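Godholm Institute of Technology
Robot Software II: Course Handout 9
Instructor: Lachlan Bright

Grasp planning for cloth

This unit covers the planner that selects a grasp point on a garment before the arm moves. Students should have the Londora workspace installed.
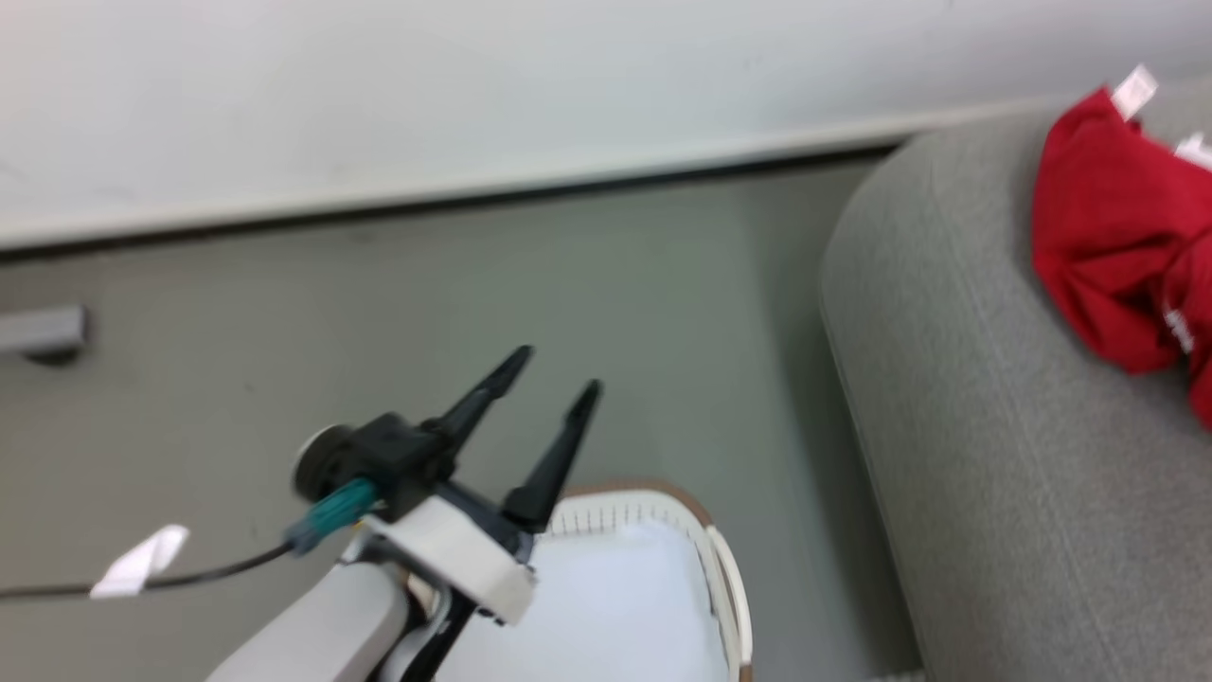
Reading time: 9 minutes (1,165 words with appendix)

The planner receives a segmented cloth region from the head view. It ranks candidate points by fold height and by clearance for two open fingers. A red garment on gray upholstery separates easily by color; a white one against a white basket may not, and depth must then carry more weight.

Once the fingers approach, control passes to the wrist view, where the target may lie well to one side of the gap between them.

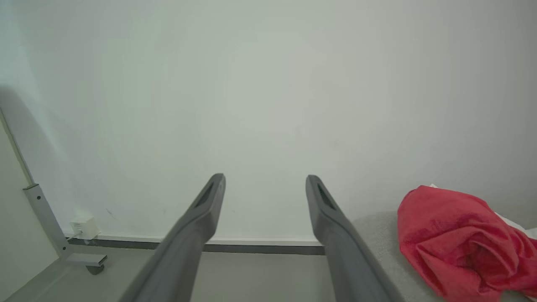 Why does the planner keep more than one candidate?
The first point may be unreachable once joint limits are checked, and a ranked list avoids a second segmentation pass.

Exercise 13 is due in May. Submit code to Daithí Doherty.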